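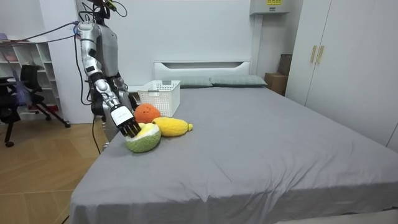 I joined Comitier in May, mostly because Makis Andreadis kept telling me the group needed somebody who would write things down. It is a student project with a robot, a rented bedroom set and a list of household chores that gets longer every time we meet. I'm in the second year and my programming is average. My handwriting is good, so I got the log book.

The task this term is called Pickup. There are plush fruit toys on a bed and a basket next to them, and the robot has to put the toys in the basket. The final is in Catdale at the end of term, where each team gets 11 attempts and the judges keep the best ones. Gough is the team everyone talks about. We have only seen their written report, and it was good.

I expected the basket to be easy and the walking to be hard. For Pickup the robot stands by the bed, so the work is all in the arm, the hand and deciding which toy to take next. A person tidying a bed grabs whatever is closest. We started with the same rule and it caused trouble, as the closest toy was often in the way of the wrist when the hand came back for the next one. Iestyn Pritchard rewrote that part so the robot plans two toys ahead. It took him most of a week and he was not much fun at lunch.

The other problem is height. If the hand lets go too high, a round toy can bounce off the one already in the basket and land on the sheet. If it goes too low, the fingers push against the pile. We went back and forth on this for a long time, changing one number in a settings file and running the whole thing again.
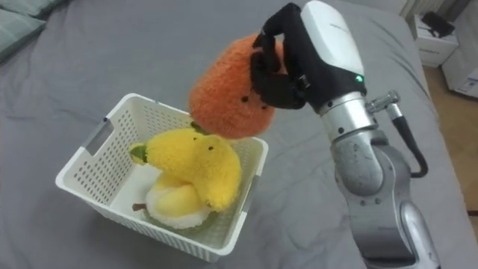 The orange one held over the basket, above the yellow one.

We keep a count of saved attempts. Right now it stands at 3,399, and that includes the bad ones. Makis wants the bad ones kept. I was against it at first because they fill up the drive, but when Iestyn wanted to know why the grip kept slipping on fuzzy toys, the bad attempts were where he found his answer. The fingers were closing at the right place and then relaxing a little too early. I have stopped arguing about drive space.

My job during a session is simple. I set the toys out, call the start, and write down the time and what went wrong. I also have a code for each kind of mistake. D is a drop, M is a miss, B means the basket got moved. The B column is the one that annoys me, as a bumped basket makes the rest of the attempt hard to score — do you mark where the basket was or where it is now? The rules for Catdale say where it is now. It took us nearly 17 emails to get that in writing. 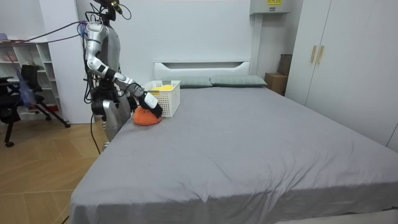

Hand on the orange toy, right in front of the basket.

Plush toys are harder than they look. With a wooden block you know where the surface is. With these, the hand presses into fuzz for a while before there is anything solid to hold, and the point where that happens is different for each toy. We tried setting a grip value for each fruit, and it worked well until somebody suggested bringing toys we hadn't used before. So that was the end of the table of values. Now the software, which we call Eraveck after a password Iestyn refuses to change, closes the fingers slowly and watches how much they push back.

It is slower. A full attempt takes longer than it did a month ago and that bothers Makis, who looks at the clock a lot. I would take slow. The scoring gives more for toys in the basket than for seconds saved, and I've read the scoring page more times than either of them.

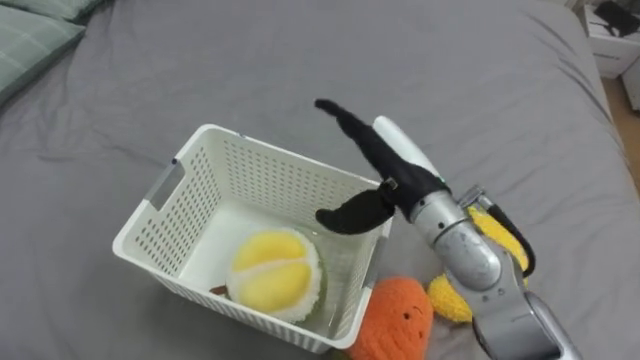
The order of the toys is still not settled. Iestyn likes to start with the biggest so it sits flat on the basket floor. Makis says to start with the one nearest the robot and get it out of the way. We are going to run both, the same number of times each, and I'll put the results in the log with no names next to them so there is less to fight over.

Before the final I have 3 things left on my own list. Copy the mistake codes onto a clean sheet for the judges, back up the drive, and buy a second log book. The first one is down to its last few pages and I write small already.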